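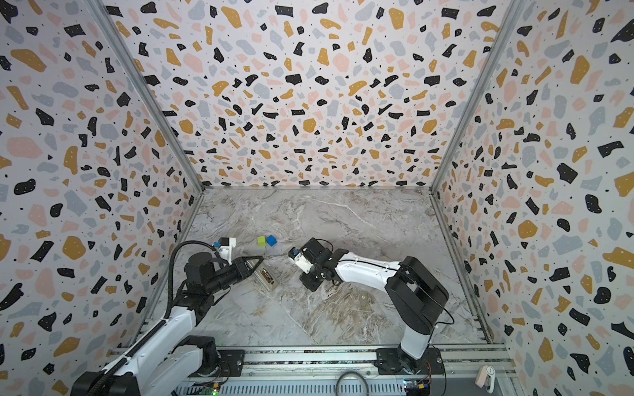

3. Data and Measures

3.1 Sample

The study follows couples who live in separate cities and see each other in person at irregular intervals. Participants were recruited through Trasa, a contact service for people in long-distance relationships, and through notices posted at the two rail stations in Halitz. Invitations went to 3,000 couples. Both partners had to agree to take part, and each completed the intake form alone. A couple was eligible if the partners had been together for at least six months, kept separate homes, and did not expect to share a home before the end of the study period. Couples in which one partner was away for military service or on a sea contract were excluded, as their visits are set by a third party and the planning variables in Section 3.3 have no meaning for them.

The final sample contains 1,097 couples. The largest group of excluded cases consists of couples in which only one partner returned the form. These one-sided returns were kept in a separate file and are used only in the attrition analysis (Appendix B). Couples recruited at the stations were older on average than those who came through Trasa and had been together longer. A recruitment indicator is therefore included in all models. Same-sex and different-sex couples are pooled in the main analysis, and separate estimates are given in the appendix.

3.2 Procedure

Data were collected in 4 waves. At each wave, both partners received a link at the same hour and had until the following evening to respond. They were asked not to discuss their answers before both forms had been submitted. Compliance with this request cannot be checked directly. As a partial test, we compared the submission times of partners and found that those who submitted within a few minutes of each other did not agree more closely on the main items than other couples did.

Between waves, each couple kept a shared contact log. The log asked for the start time of each call, who placed it, whether it had been arranged in advance, and how it ended. Text messages were not logged. Early testing showed that participants gave up on counting messages after a few days and began to enter the same figure each evening. Visits were logged separately, with the date on which the visit was first proposed, the date on which it was confirmed, and the partner who traveled.

Log entries were imported into Gulus, which flags overlapping calls and visits with no confirmation date. Flagged entries were returned to the couple once for correction. If no correction arrived, the entry was dropped and the remaining entries for that week were kept. We did not impute visits.

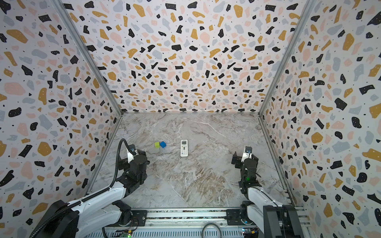 Perceived closeness was measured separately from contact frequency, since the two are often treated as interchangeable in work on distance relationships. Respondents used a slider running from 0 to 100 to answer the question "How close do you feel to your partner today?" A second item was pictorial and asked respondents to choose among arrangements of two shapes, from widely separated to fully overlapping. The arrangements between these end points are harder to tell apart. Two foam cubes set down almost touching and slightly tilted relative to each other, one lime green and one blue, can be read as close together or as still separate, and a respondent's choice will depend on which of these readings comes first. We treat adjacent arrangements of this kind as a single category in the analysis. Merging them costs some detail in the middle of the distribution, where most respondents are found, but it improves agreement between the pictorial item and the slider at every wave.

3.3 Planning variables

Three variables describe how couples plan. Lead time is the number of days between the first proposal of a visit and the visit itself. Confirmation lag is the number of days between the proposal and the point at which both partners regarded the visit as settled. Travel balance is the share of visits in which the less frequent traveler made the trip, so that higher values indicate a more even split.

Lead time and confirmation lag are related by construction, as a visit proposed only a few days ahead cannot remain unsettled for long. To reduce this dependence, confirmation lag is divided by lead time. The resulting ratio is close to zero when a visit is settled as soon as it is raised and close to one when it stays open until departure. Visits proposed on the day of travel have no defined ratio and are assigned to a separate category, labeled "same-day" in the tables.

Travel balance requires more care. In many couples one partner has a car, more vacation days, or a home with more room, and an uneven split may suit both. We therefore asked each partner whether the present split was acceptable, and who had paid for the most recent trip. Payment and travel do not always fall to the same person. A common arrangement, especially among the Halitz couples, is that one partner travels and the other pays for the ticket - a pattern that a simple count of trips records as uneven. Models are estimated with and without the payment item.

3.4 Conflict about visits

Conflict was measured with the short form of the Pirzada inventory, adapted for couples who live apart. Items on housework and shared space were removed. They were replaced with items on canceled visits, late arrivals, time spent with friends or family during a visit, and work done while the partner was present. The last of these drew the largest number of free-text comments. Several respondents did not object to the work itself but to learning of it only after arriving.

Partner reports were not averaged. Averaging hides cases in which one partner reports frequent disagreement and the other reports none, and such cases are of direct interest in this study. Instead, both reports enter the model along with the absolute difference between them. Where only one partner answered the conflict items at a given wave, the couple was left out of the conflict models for that wave but kept in all others.

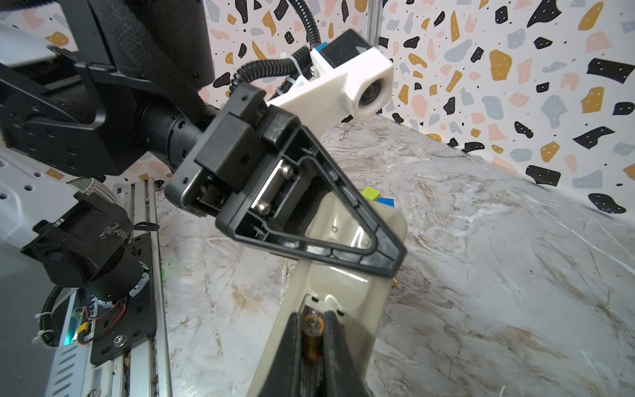 Figure 4. Black gripper carrying a white 3D-printed bracket with a small camera.

3.5 Estimation

All models are fitted at the couple level with wave as a fixed effect. Closeness at the previous wave is included as a control, so the first wave contributes only as a baseline. The main predictors are the confirmation ratio, travel balance, and the number of calls arranged in advance. Calls placed without arrangement are entered separately. Standard errors are clustered by couple. Results for the closeness slider are reported in Section 4.1, and results for the merged pictorial item follow in Section 4.2.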